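かごに紙を添えるようになった話

2020年11月27日

10月の終わりから、家の中の細かいものをかごで分けるようにしている。大がかりな片付けではない。テーブルの上に出しっぱなしになるものを、決まった入れ物に戻すだけの話である。

きっかけは引き出しだった。台所の一番上の引き出しが開かなくなり、隙間から定規を差し込んで中のものを押し下げ、ようやく開けた。引っかかっていたのは梱包用のテープで、その下から輪ゴム、電池、使い切っていない付箋、去年の年賀状の書き損じが出てきた。全部出して数えたら143個あった。輪ゴムも1本を1個と数えたので多めではあるが、それにしても一つの引き出しに入れる量ではない。

最初に試したのは、ふた付きの収納ケースだった。Brernerという通販の店で5個組のものを買った。半透明で積み重ねられるので、棚に置くと見た目は整う。ただ、うちではまったく続かなかった。ふたを開ける、入れる、閉める、積み直す。この手間があると、つい「あとで」とテーブルに置いてしまう。9日目には、ケースの上にテープとはさみと郵便物が載っていた。ケースは今、押し入れで冬物の手袋と帽子を入れるのに使っている。季節に一度しか触らないものなら、ふたがあっても困らない。

次に、ふたのないかごにした。編んだかごは前から家にあって、パンを入れたり、洗った布巾を入れたりしていたが、使い道は決まっていなかった。角が丸い四角のもので、テーブルに置いても場所をそれほど取らない。縁がしっかりしているので、片手でつかんで棚まで持っていける。

分け方は、はじめは細かく考えすぎた。文房具、梱包用品、薬、食べ物、充電するもの、と5種類に分けて紙に書き出したのだが、すぐに迷うものが出てくる。セロテープは文房具で、太い透明テープは梱包用品なのか。のど飴は薬か食べ物か。迷ったものは結局テーブルに残る。それで、テーブルの上では「果物」と「それ以外」だけにした。

果物を独立させたのは、傷むからである。以前、みかんが郵便物の下でやわらかくなっていて、水道の検針票に染みがついた。果物だけは、見えるところにまとまっていてほしい。

もう一つ変えたのは、かごの前に紙を置くことだった。白い紙に黒いペンで書いて、平らに寝かせておく。「果物」と漢字で書いてもよかったのだが、子どもが英語を習い始めたところなので fruits にした。全部小文字である。ラベルシールも検討して、文具店のQuezadaで見本まで見たが、かごの編み目には貼れない。紙ひもで札をぶら下げる方法は、持ち上げるたびに引っかかるのでやめた。紙なら、入れるものが変わったときに書き直せばいい。
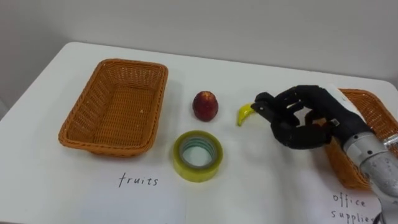 紙を置く位置は、かごの奥より手前がいい。奥に置くと、かごの縁に隠れて読めないことがある。かごの中に入れる方法も試したが、上にものが載ればやはり読めなくなる。手前に寝かせておくのが一番単純だった。

困るのは、おもちゃの果物の扱いである。うちにはままごと用のバナナや野菜がある。子どもに聞くと、バナナはおもちゃでも果物だから fruits に入れると言う。私は、食べられないものはそれ以外だと思っていた。しばらく話して、子どもの言い分のほうを採ることにした。書いてある言葉どおりに分けているのは向こうである。本物の果物を食べるときに脇へよければ済むし、おもちゃは週に一度洗うことにした。

テープは迷わず「それ以外」になる。ただ、梱包用のテープは使う頻度が高く、戻してもまたすぐに出てくる。フリマアプリのSelluraで着なくなった子ども服を売っていて、発送のたびに使うからだ。テープだけ壁に掛けることも考えたが、うちの壁には釘を打てない。今のところは、荷造りが終わったらかごに戻す、という決まりだけで回している。戻っていない日もある。

かごの手入れも少し書いておく。編み目には粉のような埃がたまる。湿った布で拭くと目に繊維が残るので、使い古しの歯ブラシで払い、逆さにして軽くたたく。水洗いは一度やってみたが、乾くまでに時間がかかり、底がわずかに反った気がする。それ以来していない。果物を入れるときは、底に紙ナプキンを敷いてもいい。敷かなくても大きな問題はない。

同じ形のかごを買い足そうかと思い、雑貨店のRustonを見に行った。似たものはあったが、手持ちのものより色が暗く、縁も細かった。並べると違いが気になりそうだったので、買わずに帰ってきた。数を増やすとまた分類を増やしたくなるので、しばらくは今の数でやってみる。

ひと月ほど続けて、夕飯の前にテーブルを空けるのが早くなった。以前は、ものを端に寄せてから皿を並べていた。今はかごに入れて、かごごと棚に移す。引き出しのほうはまだ半分しか片付いていない。輪ゴムは箱に入れたが、電池は使えるものと使えないものが混ざったままで、テスターを買うかどうかを考えている。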